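Ovlow Surface Care Guide
Section 4: Setting out and washing a large paved area

This section covers plazas, forecourts and wide footways laid in concrete slabs. For block paving and setts, see Section 5. For steps and ramps, see Section 6.

Read Section 2 (Water supply and run-off) before you begin. The Pinus concentrate must be diluted as shown there and is not to be used neat on any surface.

4.1 Before you start

1. Walk the whole area and pick up litter, stones and leaves.

2. Find every drain cover and inset plate. Mark each one on your site plan. Drains often sit close to the kerb, where they are easy to miss from the middle of the paving.

3. Lift leaves and silt off the drain covers by hand. Do not wash them down into the drain.

4. Check the joints. Where the filler has dropped or gone soft, note the bay and leave it out of the wash until it has been repaired.

5. Put out barriers and signs at each way in.

Caution: Concentrate must not reach grass or planting beds. Fit Stevens edge guards along any side where the paving meets soil or turf without a raised kerb.

4.2 Dividing the area into bays

Large open paving is washed in strips, working from one end to the other. If there is a painted line along the paving, use it as the edge between your left and right strips. If there is no line, snap a chalk line along a joint near the middle.

1. Stand at the end nearest your water supply and face along the line.

2. Number the strips on the left with odd numbers and those on the right with even numbers.

3. Split each strip into bays, always ending a bay on a joint. A bay that stops halfway across a slab will leave a tide mark.

4. Write the bay numbers on the Datard record sheet at the back of this guide.

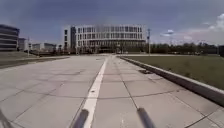

The record sheet has room for 17 bays. If you need more, copy the sheet and carry the numbering on. Do not start again at 1 on the second sheet, or the follow-up visit will be very hard to match to the first.

Slabs that are patchy before washing should be noted as such. Faint dark patches may be old spills, damp from below or simply variation in the concrete, and you will not know which until the surface has dried out fully. Write "patchy before wash" against the bay and move on.

4.3 Washing

1. Wet the first bay with plain water.

2. Apply the diluted solution with the wide lance, keeping the tip at least 400 mm above the slabs.

3. Leave it to stand for the time given in Section 2. Do not let it dry.

4. Scrub stained slabs with the stiff brush. Brush along the slab, then across it.

5. Rinse towards the drain. Where the paving has a kerb, rinse along the foot of the kerb last, as dirt gathers there.

6. Move to the next bay and overlap the last one by a single row of slabs.

Caution: Do not hold the lance over a joint. The jet will lift the filler.

Note: On painted lines, use the fan nozzle only and do not scrub. If paint comes away during the rinse, stop and record the bay number.

4.4 Kerbs and raised edges

1. Wash the top edge first, then the upright face.

2. Use a hand brush on the face. It often stays in shade and holds green growth for longer than the top.

3. Rinse away from the grass side.

4. Check the turf behind the kerb for splashes. Water any splashed grass well with plain water before you pack up.

4.5 Finishing

1. Leave the barriers up until the surface is dry.

2. Take out the edge guards, rinse them and store them flat. Replacement guards are part no. 315.

3. Check every drain on the site plan once more and clear any silt.

4. Fill in the time and weather on the record sheet and sign it.

Section last revised 2021-09-19. Section 5 follows.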